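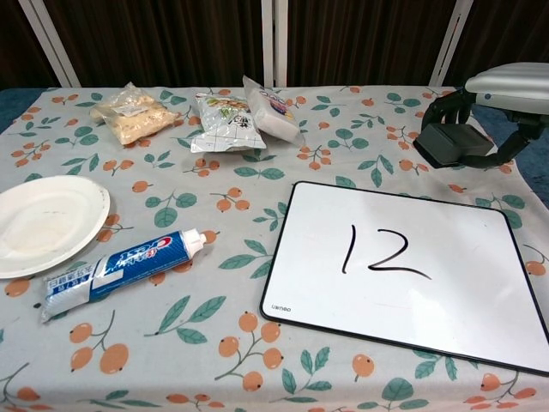
Snacks on the fruit-print tablecloth

April 21, 2018

I've been meaning to write about the walk out to Ostbridge for weeks now, and every time I sit down I end up putting the kettle on instead. So! It's a long one, 235 steps up from the river before you even get to the good part (there's a sign at the bottom that tells you, which I thought was a little mean), and then the path levels off and you have the whole valley to yourself. I stopped far too often, partly for the view and partly for my knees.

The bakery at the top has changed hands and is called Fedis now. I had a cheese roll and a pot of tea and stayed much longer than I meant to, listening to the rain come and go on the roof. The bus back only runs until 25 past four, so check before you set out. I'm hoping to go again in May, when the bluebells should be out along the lower path, and this time I'm bringing better socks.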